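Two hands, one cloth: comparing finger pads at Brekside

Nilton Puma has been folding cloth for most of February. He works on hand-held grippers at Brekside, a small firm that tests gripping tools for other people, and for the past few weeks his job has been to find out which finger pads cope best with soft fabric.

The tools are held in the hand and worked by a person, one in each hand, with a camera on each. The recordings go on to a client, Tradik, which wants arms that can sort and fold household linen. Before that can happen, somebody has to choose the pads.

"Cloth is the awkward one," Puma says. "With a cup or a box you know where the edges are. With cloth you pick up a corner and everything else changes shape."

He tests on a raised surface covered in fleece, at sitting height. A hard tabletop gave him poor results. "The tips would hit the table and skid. On fleece you can press down a bit and get under the edge. The trouble is that you sometimes pick up the fleece as well, and then you have to start the fold again."

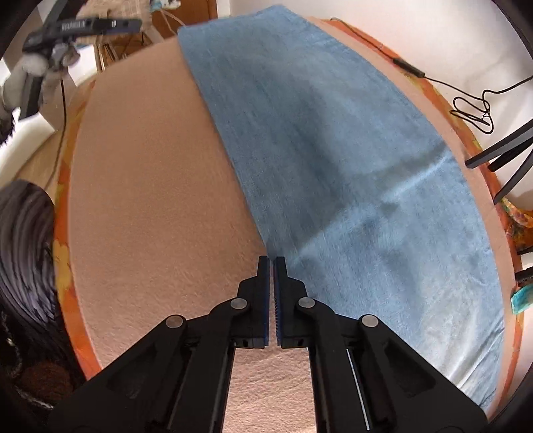 The jaws nearly closed at the edge of the blue cloth, with the second gripper moving at the upper left.

Puma compared two sorts of pad. One is a smooth rubber strip, which he calls the plain pad. The other has fine ridges and was made by a supplier called Skudier. Each was put through the same task: take hold of a small cloth, lift it, fold it over and let go.

The ridged pad won on grip. Out of 1000 tries it dropped the cloth 20 times, and the plain pad dropped it 38 times. Puma does not think the matter is settled.

"The ridges hold well but they don't let go as well. You open the jaws and the cloth comes up with one side. Then you shake it off, and your neat fold is gone. I'd take a few more drops if the release was cleaner."

He also found that people squeeze too hard when they first pick up the tool. His colleague Nina, who did a good share of the folding, had a sore thumb by the end of the first Thursday. They now stop after 30 minutes and change over.

"You can't feel the cloth," she says. "You're watching the tips the whole time. After a while you learn how much to close it by looking at how the fabric bunches up."

Using two tools together brought its own problems. The cables are long enough to reach across the work, and a loop can drop between the fingers just as they close. Puma has tried clips and tape, and at one point ran the cable up his sleeve – he does not recommend it. For now the person folding has to keep an eye on it.

Gloves were another question. Puma tried bare hands first, then thin rubber gloves, and settled on knitted ones. "Rubber gets hot. These are cheap and you can still work the handle. They're a bit loose, but I don't mind that."

Light mattered more than he expected. Pale cloth on pale fleece was hard to make out in the recordings, and the folds disappeared when the lamp was too close. He moved it back and chose blue cloths for most of the runs.

"It's easier to see which layer you've got hold of. If you can't tell from the recording, I don't see how the arm is going to."

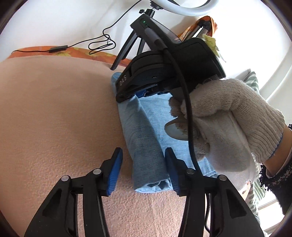

What happens next

The next round will use thicker cloth, starting with hand towels. Puma also wants to try a mixed pair, with a ridged pad on one finger and a plain one on the other, to see if that helps with letting go. Skudier has agreed to send a softer version of its pad as well, though it had not arrived when we spoke.

He is less keen to change the fingers themselves. "They give a little when you press, and that's useful with cloth. I've used stiff ones and you end up pushing the fabric away from you. I'd keep these and just sort out the pads."

Tradik will get the recordings from both sets of pads, including the drops. Puma asked for those to be kept in. "They wanted only the good folds at first. I said send the lot, and they can throw away what they don't need."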